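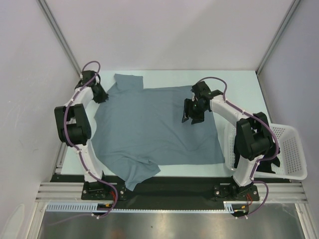

27 August 2022

The Gutthorpe skatepark reopened this morning after eight months behind a chain-link fence, during which time the local skaters respected the closure in every way except by staying out of it.

The old metal quarter pipe, which shed a screw for every trick landed on it, has gone for scrap. In its place is a concrete bowl by Stakora, the builders behind the Gitlow plaza, plus a long ledge, two banks and a nine-stair with a round rail. The town had promised to finish in December. It did not say which one, and people have been polite about that.

The first official session drew 100 skaters and one man on a scooter, who was tolerated. The best trick prize went to a 14-year-old who kickflipped over the hip on her second try, collected a set of wheels and left for lunch. The over-forties heat had 4 entrants and a generous supply of knee tape.

Mahmoudi, the skate shop on the corner, raised $2,301 toward the bowl by selling shirts with the park's old nickname across the back. The nickname can't be printed here, and the town has asked that it not be printed on any more shirts either. The shop has up to a dozen left, mostly smalls.
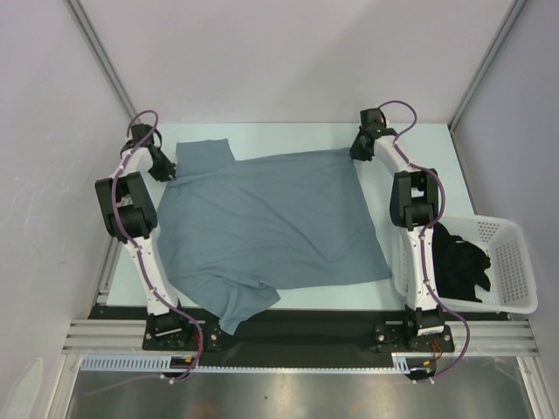
## Hours and rules

Open from eight until dusk. Helmets are required for under-twelves and advised for anyone planning to try the rail. No wax on the ledge, says the sign, which has already been waxed.

Lights are due next year, budget permitting. Until then, dusk is dusk.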